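Trindgate newsletter – workshop news

Hands budget: where we've landed for June

A lot of you have asked what the tabletop tidying work will need next year, so we sat down with the numbers. The thumb on the right hand is getting a proper workout at the little cream bin, and we'd love to keep that going!

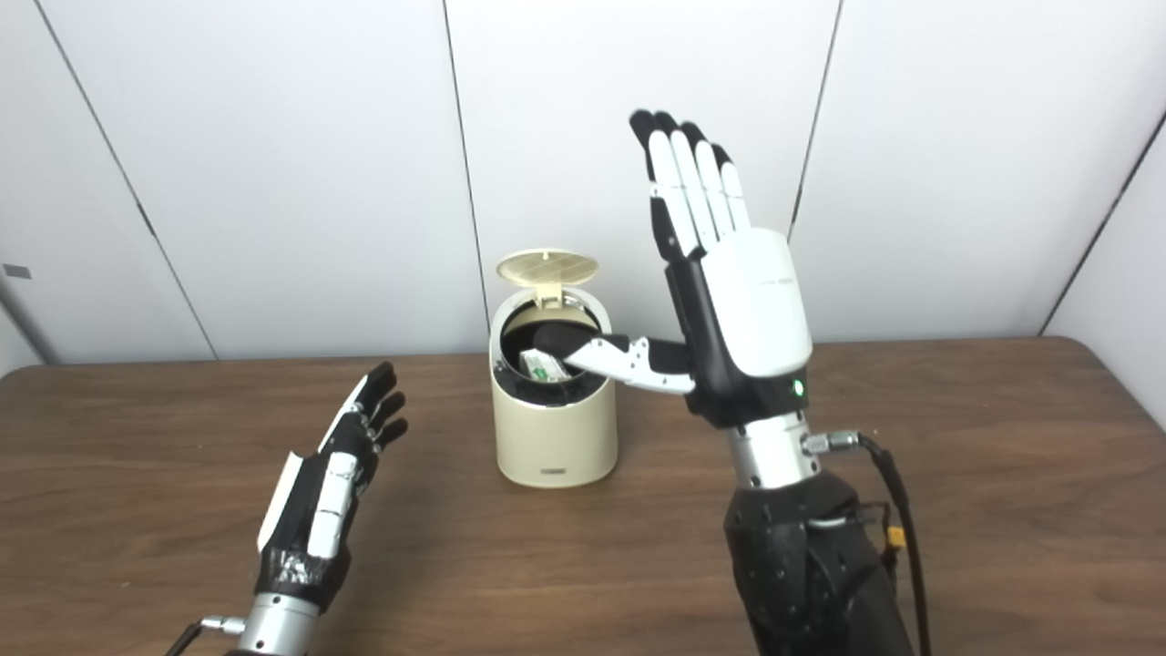

What we're asking for

First up is spare fingertips. Nicanor Barrientos has priced a pack of 40 from Peduvero, and we'd like two packs on the shelf before the end of June so a worn tip doesn't cost us an afternoon. Next come wrist cables and connectors, at $1,111 for the lot including freight. We've left room for a decent roll of tape as well, which anyone who has worked on the left hand will appreciate.

The big one is a service plan for both hands. Flilora quoted us for up to 32 hours of bench time over the year, and Josefina Insaurralde reckons we'd use most of it (she keeps the repair log, so I believe her). A third hand as a spare would be wonderful – it's on the wish list, but we'd rather look after the pair we have first.

Still to sort out

Patricio Mansilla is chasing a second quote for the cables. If your group wants bench time or small props for the bin trials, send him your list by the first Friday in June and he'll add it to the order.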